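Chapter 4
Why Things Come Wrapped: An Introduction to Packaging

Pick up the last thing you bought and try to remember how long it took you to reach it. Maybe there was a carton, then a tray, then a bag, then one of those twist ties that never wants to untwist. We throw most of this away within a minute or two, and yet somebody drew it, tested it, argued over its thickness and paid for it. Packaging is one of the most common designed objects on earth, and I think it is one of the most fascinating! By the end of this chapter I hope you will find it hard to open a bag of rice without turning it over to look at the seams.

In Chapter 3 we followed goods from the factory to the warehouse. Now we slow down and look at what goes around those goods, layer by layer, and at what each layer is asked to do on the trip.

4.1 The Hultton Problem

Let's begin with a story that packaging students still argue over. Hultton was a small maker of glass oil lamps that sold almost everything it made through shops within a day's drive. Its lamps traveled in wooden crates filled with straw, and the drivers knew to take the corners gently. Then the company landed its first large order from overseas. The first shipment held 1,186 lamps, packed exactly as they had always been packed, and 300 of them arrived broken.

The owners blamed the glass. Helge Hovland, a young engineer hired to make the glass thicker, spent his first week in the loading yard and came back with a different idea. He had noticed that straw settles. After a few hours of steady shaking it slides to the bottom of the crate, and the lamps at the top are left knocking against each other with hardly anything in between. On a short drive this didn't matter much. On a ship it mattered a great deal.

Hovland's answer was to give each lamp its own folded cardboard sleeve, so that the cushion moved with the lamp and stayed where it was needed. The glass never changed. On the next shipment, 10 lamps broke. I love this story for the way it sends us back to the trip itself: how long it is, how rough, and who is doing the lifting.

4.2 Three Layers

Packaging people usually talk about three layers, and we will use their words for the rest of the book.

Primary packaging touches the product. A jam jar is primary packaging, and so is the paper around a stick of butter.

Secondary packaging groups or presents primary packages. The carton around a tube of toothpaste is a good case, as is the printed sleeve that holds four cans of soup together.

Tertiary packaging is for the warehouse and the truck. Shoppers hardly ever see it. Think of pallets, stretch wrap and the big brown boxes stacked behind the store.

The lines between layers can get blurry, and that's part of the fun. A shoebox is primary packaging if the shoes lie loose inside it, but what if each shoe is in its own bag? Eilif Nordin, whose work on small parcels we meet again in Chapter 7, liked to tell students to start at the product and count outward, never the other way around. It's a good habit, and it will save you trouble in the exercises.

4.3 What a Package Has to Say

A package also has to talk. It may need to tell a shopper what is inside, tell a worker which way is up, and tell the person at home how to open it or use it, all on a surface that might be no bigger than a playing card. Words are wonderful, but they take up room and they only work for people who read that language. Small line drawings can carry a surprising amount of the load. When the Subramaniam study asked 60 shoppers to open an unfamiliar packet, the ones with step pictures on the front went straight to the right corner far more often than those who had only a paragraph of text.

Drawings can go wrong too, of course. An arrow that means "tear" to one reader means "turn over" to another, and you will find some lovely disasters in the Skitico case at the end of the chapter.

Before you read on, gather a few small packages from around your home and put them in a box or on a tray. Sort them by how they close: zipped, crimped, glued, folded or tied. Keep them handy, as we will come back to them in every section from here on.
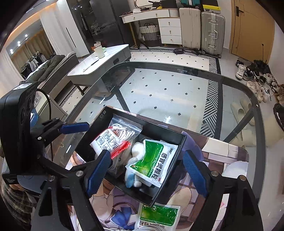 4.4 Seals and Closures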